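Sheen patch on a pale wood tabletop after refinishing. Recoat or leave it?

Posted in Furniture & Finishing, 3 replies to date, 648 views

Ngaio Mudgway
I have a pale softwood tabletop, pine or spruce, which I stripped and sanded back in July. Final grit was 180. I applied 2 coats of Fairweather water-based clear, satin, with a foam brush, and scuffed with a gray pad between coats. From most positions the top looks even. With a light source opposite me, one area near the middle reads much brighter than the rest and the grain nearly drops out. 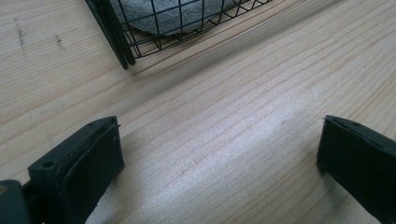 Tabletop with glare toward the center.

I can't tell whether this is a difference in film thickness, a difference in sanding, or just the light. The surface feels the same everywhere by hand. I would like to avoid stripping it again. Can I put a third coat over what is there, and if so, does it need to be sanded first? The can says recoat within 8 hours or sand, and I am well past that.

Clem Gilchrist
Find out whether the bright area belongs to the table or to the light. Mark its outline with painter's tape, then turn the table a quarter turn and stand in the same place as before. If the bright area stays inside the tape, it is in the finish. If it moves off the tape, you are seeing a reflection of the window or lamp, and another coat of the same satin will give you the same reflection.
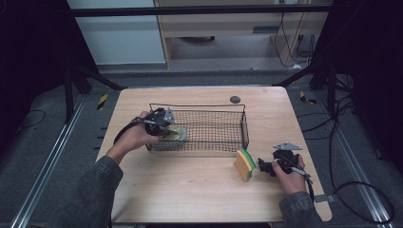 Do the test with one light on and the others off. Two sources from different sides will give you overlapping patches and you will end up chasing both. A flashlight held low, almost parallel to the wood, is also useful. It shows lap marks, brush ridges and dust nibs that overhead light hides.

If it is in the finish, the usual cause is unstirred satin. The flatting agent is a fine powder that settles to the bottom of the can. The first material off the top is closer to gloss, and the last material is closer to matte. Stir from the bottom with a flat stick. Don't shake it — the bubbles dry into the film.

For the third coat:

Let the existing finish cure a full week.
Sand with 320 by hand, with the grain, until the whole top is uniformly dull. Stop there. On a thin film it is easy to go through at the edges and rounded corners.
Vacuum, then wipe with a damp lint-free cloth and let it dry.
Apply one coat end to end in full-length passes, keeping a wet edge. Don't go back over anything that has started to set.

If you want less glare overall, change the last coat to matte. One matte coat over satin takes on the sheen of the matte.
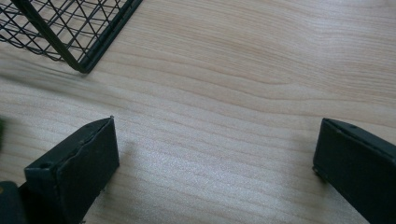
Photo: N. Mudgway

One more point on softwood. The pale early growth absorbs more than the darker late growth, so the first coat can dry uneven along the grain even when the application was good. That shows up as fine streaks following the grain lines, and a broad patch has some other cause. Sanding past 180 before the first coat does little for it with a water-based product.

Zilura
just use paste wax, worked on mine

Ngaio Mudgway
Ran the tape test. The patch moved off the tape when I turned the table, so it is the light. I will sand with 320 and do one coat of matte anyway, as the table stays opposite a window. Leaving the wax alone for now — I don't want it under another coat.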